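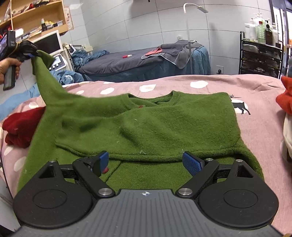

Rodica Bogdan wrote in August to ask why the yarn weights in the old file didn't match the labels in her stash. She was right, and version 3 is the result.

Home | Files | Changes | Contact

Zikamness yarn substitution table, v3
By Ivan Zakharchenko
Last updated August

# What's in it

A plain CSV of 1587 yarns, one per row, for knitters who have an older pattern and can't get the yarn it calls for. Of these, 534 are discontinued. I started it after trying to replace a skein of Garkitz Fine and finding four different answers on four forums.

## Columns

- `name`: as printed on the ball band
- `maker`: the company at the time of sale
- `fiber`: percentages, largest first
- `meters` and `grams`: per ball, never per pack
- `gauge`: stitches over 10 cm
- `status`: current, discontinued or unknown
- `source`: band, catalog or reader 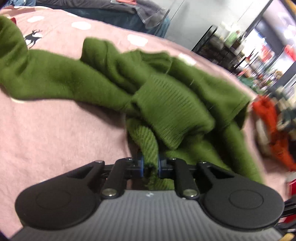
Gauge is the column to be careful with. Makers measure it on different needles, and a few older bands give a range. Where there was a range I entered the middle and put the full range in `notes`. Knit a swatch anyway, and wash it before measuring.

## Known problems

The `fiber` column is blank in 431 rows. Most of those are bands that only say "mixed fibers." I have not guessed.

Ahonen changed the length of its sport yarn without changing the name — both versions are listed, with "old" or "new" after the name. Shade numbers are left out completely. Dye lots are too.

Weights before v3 were sometimes in ounces entered as grams. If you saved a copy, please replace it.

## Using it

Opens in any spreadsheet program. Sort by `gauge` first, then compare meters per gram, then fiber. Free to copy and change. A link back is nice but not required.

Corrections by email, with the band text typed out in full. I go through them on Sunday evenings.

# Comments (3)

**Rodica Bogdan**
Checked all my sport weights against the new file and they match now. Thank you for the quick fix.

**purlside**
Any chance of adding Zorovari? I have bands for the lace and the aran.

**Ivan Zakharchenko**
Yes, send them — the lace isn't in there at all and the aran has no length.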